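The Gripper School in a Box

I've been living with the Jilden simulator kit since July, and my kitchen has suffered for it. Dinner gets pushed back because I want one more try at the tool set, and my wife has stopped asking when I'll be done.

If you haven't run into it, Jilden is a software package from a small shop in Pulldale. You get a virtual arm, a pile of rooms and a library of 800 objects to practice picking up. It costs $672 for a year, and there's a 30-day trial that doesn't ask for a credit card (thank you!). No real arm required, so no bent fingers and no dents in the workbench.

I started with the soft toys and the mugs like everybody does, then got cocky and opened the hand tools.

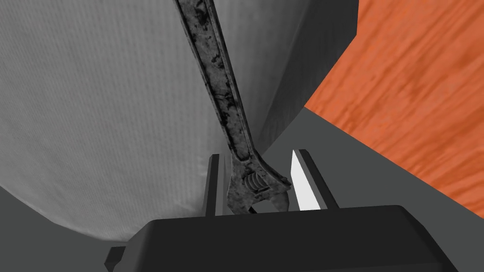
Tools are where I fell in love with this thing. A wrench is all awkward angles - grab too far down the handle and the weight works against you, grab near the head and you've got a lumpy shape to hold on to. The kit lets you change weight and friction with two sliders, and I spent a whole evening just messing with those. They even bothered to make the tools look old and grimy, like the ones in my dad's garage.

Gilang Halim, who runs the training bench over at Grosbridge, told me his team did 3,000 practice grabs before they touched their real arm. I'm nowhere near that, but I get it now.

Gripes? The menus are a mess, and saving a session takes four clicks when it should take one. My older laptop also sounded like a leaf blower. The Wijaya package is cheaper and runs cooler, but its object library felt thin to me and I got bored in a week.

I've paid for the full year of Jilden. Next up is the kitchen drawer set, whisks and all.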